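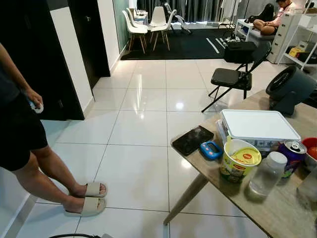
Kvam Floor Care – Product Meeting Minutes
Monday, June 3, 2019

Search this site Go

Chair: Teodor Dalen

1. Stock

Last month's minutes were approved without changes. The warehouse at Grurnow holds 1,448 bottles of Skurnari grout cleaner. The reorder point stays at 2,000, so a new batch will be ordered this week. The old labels can be used up first.
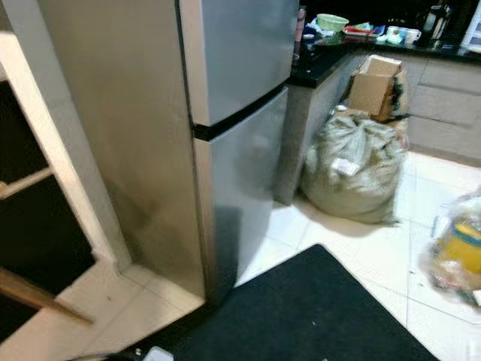
2. Stotimach wood soap

Two customers wrote that the soap left a dull film on oiled oak. Both had used it undiluted. The dosing line on the back label is too small and will be moved to the front. T. Dalen to send new text to the printer. Returns are accepted as usual – no change to the policy.

3. Trial packs

Sales asked for a smaller pack of the grout cleaner, sold in cartons of 12. Agreed in principle. Price was not settled and comes back at the next meeting.

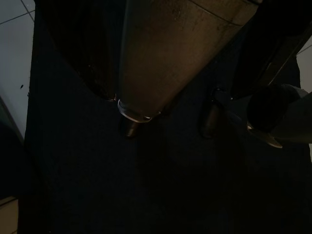
Metal cone with collar and spout

4. Other business

The safety data sheets on the website are the old versions. New ones to be uploaded before the order goes out. The dealer price list stays valid until December.

Meeting closed at noon.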